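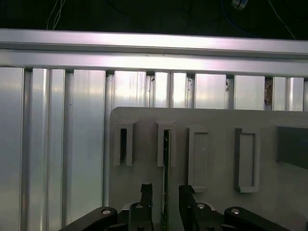 Robot Software Engineer, Manipulation and Perception
Plurkari | On site, with up to two days a week from home | Full time, permanent

We write the software that lets robot arms put fiddly parts where they belong. Circuit boards into slots, mostly, plus connectors, covers and the odd part a customer swears is easy. We love this work, and there is more of it than our present team can get through, so we are hiring!

The job sits between perception and control. Our arms carry a small camera at the wrist, and a board held between two fingers has to line up with a narrow slot on a plate. Shiny aluminum, gray fixtures on gray plates and black fingers in the view all make that harder than it sounds. You would spend your first months on Guvex, our pose estimation and alignment package, and then pick up whatever part of the stack pulls you in.

What you'll work on

Slot and edge detection from wrist camera images, including getting reflections off bare metal to stop fooling it
Insertion control: compliance, search patterns, and knowing when to back off and try again
Trukar, our replay tool, which lines up camera images, joint positions and gripper commands on one timeline. It is loved and it is slow. Please help.
Motion planning close to fixtures, where there is very little room for the fingers
Tests that run on the real cells overnight, and the reports we read over coffee the next morning

The team

There are 4 of us on manipulation software right now, and you'd be the fifth. We sit next to the robot cells, so trying an idea means walking across the room. Everyone writes code, everyone reviews code, and everyone has at some point spent an afternoon hunting for a loose cable. Our regression set has 2283 recorded insertions in it, 221 of them failures that we keep going back to, and you are welcome to go digging in it from day one.

What we're looking for

Solid C++ or Python, and a willingness to read the other one
Some time spent with real hardware. School projects and home-built machines count!
Comfort with 3D geometry: frames, transforms, camera calibration
Clear writing, for code reviews and for bug reports

Nice to have: ROS 2, force control, learned policies, or a strong opinion about log formats. A degree is fine and so is no degree.

Pay and practical things

Salary depends on experience and we give you the range on the first call. Health coverage, paid parental leave, and a budget for courses or conferences. Our shop is in the Liao building, step-free from the street, with bike parking inside.

How to apply

Send a resume and a short note about something you built or fixed to the jobs address on our contact page, with reference 46 in the subject line. Code samples are welcome but not required. There is one call, one paid half-day with us at the cells, and then a decision within a week. We'd like the new person to start in October, and a later start is fine if you need it.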